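Sink arrives, plumbing to follow
6/21/18

The Sturora workshop has a washbasin at last. The white vanity, with its black faucet, stands on the gray floor within rolling distance of the office chairs, and a small wooden thing has already found its way onto the countertop.

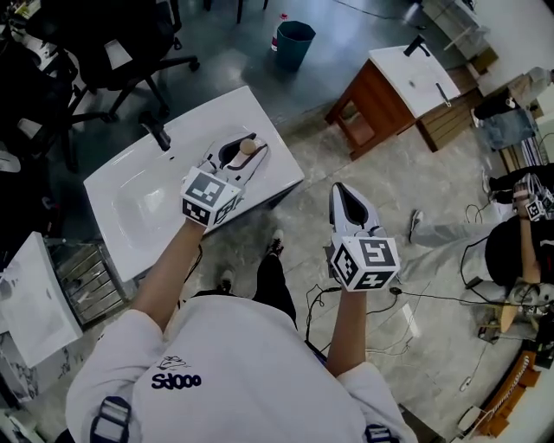 Slamet Sumampouw, who asked for a sink 2 years ago, called the pace "brisk." The budget was 800 dollars - the faucet alone took 99.

The mezzanine, the tall windows and the ceiling lights stay as they are.

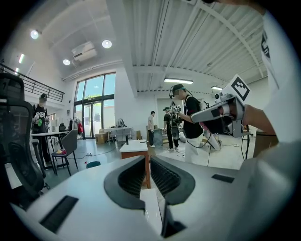

When will the water be connected?

In July, once the plumber from Bandara returns the calls.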